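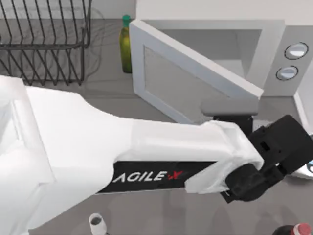
A simulated kitchen counter with the arm in front of the open microwave.

Visit to the Clatcombe lab, 2025-04-11

There were 11 of us on the afternoon tour, mostly from small firms that buy automation and don't build it. Our host was Renzo Mazza, who runs the simulation side of a project called Hellomow. He gave us coffee, a visitor badge and a talk of 20 minutes, then took us to the desks where the work gets done.

The question they are working on is easy to state. If you train a robot arm on household jobs, how much of the practice can happen in a rendered kitchen before you need a real one? Their kitchen has a microwave with a door that swings, a dish rack, bottles, a cup and two arms. The arm on the screen when we walked in carried the AGILE X name along its forearm.

Each practice run is a short recording of an operator steering the arms through one job. The group has 1050 of these in simulation and 107 on real hardware. They train one policy on the real runs alone, a second on the simulated runs alone and a third on both, then test all three on the real bench.

Mazza showed us the results for the microwave door. The mixed policy came out ahead, and the one trained only in simulation did worst. Most of its failures were at the edge of the door, where the gripper arrived a little too high or pushed before it had hold of anything. He thinks the simulated hinge is too loose. A student named Pillai has been changing the hinge friction from run to run since January, and the newer numbers look better, but she wants more trials before she puts them in a paper.

Someone asked about glass. Clear and tinted bottles are harder than the door, Mazza said, and he would not give a figure for them yet.

We also got ten minutes in the real test room, Ginmont, one floor down. No photos allowed in there. The bench is smaller than I expected and the arms move slowly - a full door trial takes long enough that people started checking their phones.

Parking is behind the building and the gate code is on the visitor email. The next tour has places left if you write to the front desk.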